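Chapter 7
Packaging and Unit Loads

Contents of this chapter
7.1 Why goods are packed
7.2 Levels of packaging
7.3 Corrugated board
7.4 Box styles and flaps
7.5 Strength of a stacked box
7.6 The unit load
Review terms

After reading this chapter you should be able to name the levels of packaging, describe how corrugated board is made up, explain why a box loses strength in storage, and work out a simple stacking load. Chapter 6 dealt with the layout of the store itself. The terms bay, aisle and pick face are used here without further definition.

7.1 Why goods are packed

Goods are packed so that they can be moved, stored and identified. The three purposes pull against each other. A pack that protects its contents very well is often heavy, and weight adds to the cost of carriage. A pack that shows its contents clearly at the shelf may stack badly in the warehouse. Most packaging decisions are therefore compromises, and the person who makes them is seldom the person who has to handle the result.

Consider the case of Retetti, a maker of glazed kitchen tiles in Histville. The firm sent its tiles by road to a depot in Soltport, where they were stored and later broken down into smaller orders. Breakages were recorded at the depot and charged to the carrier. When the packing engineer Vojtěch Vondráček followed a load from the kiln to the depot, he found that most of the damage arose in the storage bay, where the lowest boxes had sagged and the tiles at the corners were carrying the weight of the stack. The carrier was not at fault. The case is taken up again in section 7.5.

7.2 Levels of packaging

Primary packaging touches the product. A bottle, a sachet and a tin are all primary packs. Secondary packaging groups a number of primary packs into one piece that can be lifted by hand, and is usually a box or a shrink-wrapped tray. Tertiary packaging groups the secondary packs for transport, and will normally include a pallet.

The levels describe use, so the same box may belong to different levels at different times. A shoe box is primary packaging. An identical box holding 40 sachets of seed is secondary packaging. Students often lose marks by naming the level from the material.

7.3 Corrugated board

Corrugated board is made from flat sheets of paper, called liners, glued to a wavy sheet, called the fluting or medium. Single-wall board has 2 liners with one layer of fluting between them. Double-wall board has three liners and two layers of fluting. The everyday word "cardboard" covers this material and also plain solid board, and should be avoided in a specification.

The waves of the fluting act as a row of small arches. Board is stiff against bending across the flutes and much less stiff along them. In a box that is meant to be stacked, the flutes in the side walls normally run upright, so that they stand under the load like columns. If the flutes run sideways the wall will crush early — a fault that is easy to make when a blank is turned on the cutting table to save material.

Paper takes up water from the air. As the moisture content of the board rises, the fibres soften and the wall loses stiffness. A box tested in a dry laboratory will therefore give a higher figure than the same box in a damp store in August, and the conditions of test must be stated with every result.

7.4 Box styles and flaps

The most common style is the regular slotted box. It is cut from one sheet, creased, and joined along one upright edge. All the flaps are the same length, and the outer pair meet in the middle when closed. Where the outer flaps overlap fully the base is stiffer, at the cost of more board.

Other styles have a hinged lid formed from the same sheet as the base. These are slower to erect but can be opened and closed many times, and they suit goods that are checked or returned. A folded-back lid takes up bench space, which should be allowed for when a packing station is planned. 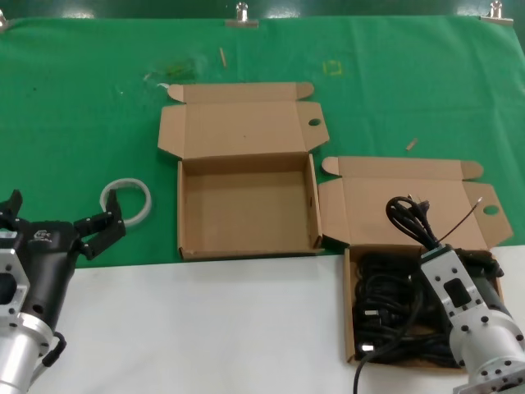

Which way should the flutes run in the side walls of a box that will be stacked?

Upright, from base to top, so that the flutes carry the load along their length.

7.5 Strength of a stacked box

The compression strength of a box is the load at which it fails when pressed steadily between two flat plates. It is a short test, and storage is long. Board under a constant load creeps, and a box may fail after some weeks under a load well below its test value. Designers allow for this by dividing the test value by a safety factor.

The boxes used at Retetti failed at a load of 295 kg in test. The load on the lowest box at Soltport was well within this figure, and the design had been passed on that basis. No safety factor had been applied for time or damp. Worked problem 7.1 asks you to choose one and to state the greatest load that should then rest on the lowest box.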